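Flakham Withholds Acceptance of Garment-Folding Robot After False Grip Reports

PLUMSTEAD, Sep 10, 2024. Flakham, which sorts and packs team uniforms for amateur sports leagues, has declined to accept the two-armed folding station supplied by Flollari. During the acceptance run at our Plumstead site, the station reported that it was holding a garment in 13 of 100 cycles when it wasn't. It then carried out the rest of the fold on nothing and logged each of those cycles as complete.

Flollari has described the matter as a "reporting discrepancy." Flakham does not share that view. A machine that can't tell whether it has cloth in its fingers can't be trusted to tell whether it has anything else in them, and people work beside this table.

No one was hurt. Four of the 13 false reports were followed by an arm moving at full speed while an operator was reaching in to straighten a shirt. The operator had been told by the status screen that the arm was loaded and would move slowly, as it is supposed to do with a garment in hand. In each case the operator stepped back in time. We would like to stop depending on that.

"We were shown a chart that said every cycle was fine, and I was standing next to a shirt that hadn't been folded," said Joana Calado, operations manager at Flakham. "I don't need a robot to be perfect. I do need it to quit telling me it did something it didn't do."

The grip check relies on finger position and motor current. If the fingers stop short of fully closed and the current rises, the controller decides that cloth is present. A thick bunch of jersey fabric gives a strong signal and causes little trouble.

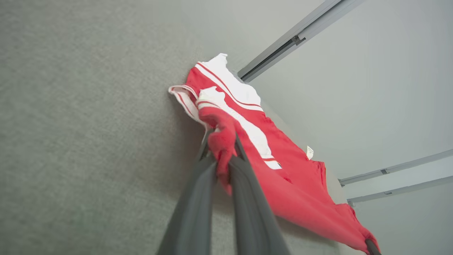 What the Supplier Says

Flollari's first explanation was that our garments were unsuitable. The uniforms used in the run came from the same batch we sent for the sales demonstration, and there was no complaint about them then.

The second explanation was wear at the fingertips, which was said to leave the fingers slightly short of closed. Replacement fingertips were fitted. We repeated the run and got false reports again. Flollari stopped the repeat early, so we have no full count to publish and won't guess at one.

The third explanation, received last week, is that the current threshold was set too low for our site and can be corrected with a software update. It may be so. We note that the threshold was set by Flollari's own installer, that the value does not appear in the handover papers, and that the update has no test results attached. We have asked for those results twice.

Outside Review

Flakham hired Zalewska, a machine safety consultancy, to go through the logs and watch the station run. Its interim note agrees that the grip signal is the likely source of the false reports. It also says the signal should never have been used to choose arm speed without a second check, whatever the threshold.

The note raises a further point that we had missed. After a lost grip, the controller does not clear the "loaded" state until the whole cycle ends. In the longest cycle Zalewska timed, the screen went on showing a garment in hand for 18 seconds.

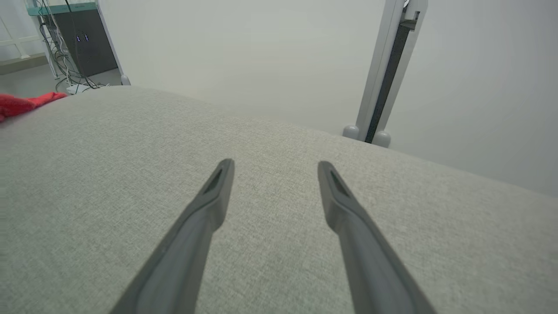 Flakham has asked for a second sensing method at the fingers before any further acceptance run, and has put that request in writing. Flollari replied that wrist cameras are already on the station and that fitting anything else would be "redundant." We are puzzled by this answer. With the two fingertips standing wide apart and only gray table surface between them, a person needs no training to say that the gripper is empty, yet the present software makes no use of the camera view when it decides the question. If the camera is the second check, it should be connected to the decision. Zalewska has also listed the cabling as a separate item: black, gray and white cables hang in a tangle beside the dark cabinet past the table and spread over the floor at its base. We don't claim the cables caused the false reports. We do want them routed and tied before anyone is asked to walk back there during a run.

Shorts are the other open item. The fold calls for the left gripper to take the leg opening while the right works at the waistband, and both grips have to be good before the arms pull. When one is missing and the controller believes it has two, the garment gets dragged across the table. In the acceptance run it was shorts that gave most of the trouble, and the elastic waistband is where we would look first. Flollari says it has no reason to treat waistbands differently from any other cloth.
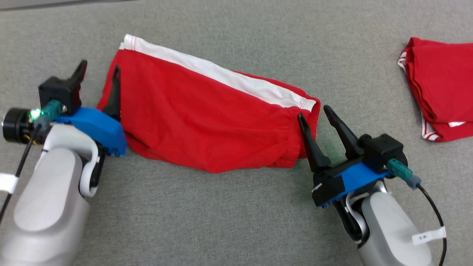
What Happens Now

The station is out of production use. It may be run only for fault finding, at reduced speed, with a second person at the stop button and nobody reaching over the table. Those are our rules, and Flollari's technicians follow them too while on site.

Folding has gone back to hand work. League customers should see no change in delivery dates, and orders already confirmed will ship as planned.

Before accepting the station, Flakham requires the following from Flollari:

A second grip check, independent of motor current, that is used in choosing arm speed.

A "loaded" state that clears as soon as a grip is lost.

A written record of every threshold set on site, with the name of the person who set it.

A new run of 100 cycles, shorts included, witnessed by Zalewska, with no false grip reports.

Flollari has said it expects to be ready in November. We have heard ready dates before and have not put this one in our schedule. The final payment stays with us until the run is passed.

Zalewska's full report will be sent to any Flakham customer or employee who asks for it, once it is finished.

Press Contact

Joana Calado
Operations Manager, Flakham
Plumstead site office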